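Sleeping Badly in Other People's Beds: speaker notes
(working copy, the long version, cut the Bravano bit if we start late)

Opening. Don't read this bit, just say it. Hi everyone, thanks for coming back in after lunch, I know what I'm up against. Lights stay up please! If you dim the lights on a room that has just eaten and then talk to it about sleep, you get what you deserve.

Ask: who slept badly the last time they were away from home? Wait for hands. Keep waiting, people are slow after lunch. Then: who told the person they were traveling with, "I slept fine"? Same hands, usually.

Slide 2. I travel for work, a lot, and for years I thought I was just bad at it. I'd get to the hotel, lie there, listen to the ice machine, get up, check that the door was locked, lie down again. Then breakfast, then a meeting where I nodded at things. I kept a notebook one winter (it started in December, when I had a run of trips back to back) and wrote down every night away: what time I turned off the light, what woke me up, what I'd had to drink. Tell the story of the page that just says "DUCK??" in big letters. I still don't know. Pause for the laugh, and if there isn't one, move right along.

Slide 3. The first night. Sleep researchers have a name for this, the first-night effect. People tend to sleep worse on the first night in a strange place, and there's lab work suggesting one side of the brain stays a little more alert than the other, like it's keeping watch. I love this. I found it such a relief. You're not broken, you're guarding the cave! Do the arms here.

What I do about it: I don't schedule anything that matters for the first morning if I get any say in it. If I don't get a say, I go out a day early, and if I can't do that either I lower my hopes and go to bed at the normal time anyway. Going to bed at eight to "bank" some sleep has never once worked for me. I just get more hours of looking at the ceiling.

Slide 4. The Bravano story. (Skip if we're behind.) Bravano is a little guesthouse up a very steep road, lovely people, and my room was right over the kitchen. Bread started at four in the morning. I went down at breakfast ready to be grumpy and they handed me the bread. So, hard to be grumpy. But the point of the story is what happened next, which is that I asked to move. I'd never asked before in my life! It took 2 minutes. They had a room at the back the whole time. Ask for the room away from the elevator, away from the kitchen, away from the street, and ask when you book, while they still have rooms to play with.

Slide 5. Temperature. Most hotel rooms are too warm for me. Turn it down before dinner so it's cool by the time you're in bed. If the thermostat is one of those that only pretends to do things, call down for a sheet and kick the comforter off. Vikas Dubey, who I shared far too many conference trips with, sleeps with one foot out in all weather and swears by it, and I've come around to the foot.

Slide 6. Noise. I'm an earplug person now. Foam ones, rolled thin, hold them in until they swell. If you hate earplugs, a fan is good, and most front desks have one in a closet somewhere. I used to play rain sounds on my phone, but then my phone was next to my head, and then I was reading about volcanoes at 2 in the morning. So the phone goes across the room. If it's the alarm, even better, you have to get up to shut it off.

Slide 7. Light. Big one, slow down here. Curtains that don't meet in the middle! Bring a clip, or use the pants hanger from the closet, the kind with the two clamps. Works almost every time. Cover the little standby light on the TV with a washcloth. And then the easiest fix is to stop arguing with the room and put something over your eyes. I resisted for years, I thought they were for people in old movies. Get a padded one, get a silly one, it doesn't matter, you're asleep.
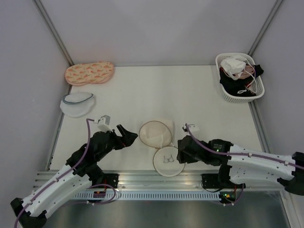
Slide 8. Padded sleep mask with carrots on it, plus a mesh laundry bag and a white plastic basket.

Talk over this slide: wash the thing. It sits on your face all night. Check the label first, and if it can go in the machine, a mesh bag keeps the strap from tying itself to your socks. Mine gets done after every trip, along with the travel pillowcase. Yes, I bring my own pillowcase. It smells like home and I'll defend it in the Q&A.

Slide 9. Coming home. People forget this part. I used to get back and sleep until noon and then wonder why the next night was a mess too. Now I get up at my usual time, go outside for a bit, drink my coffee on the step, and I'm cranky until dinner and then fine.

If there's time: the Nelau night train, short version only. Top bunk, no ladder, the man with the accordion case.

Questions. If no one starts, ask the front row for the worst bed they ever slept in. Handouts are by the door, take two if you have a roommate who snores.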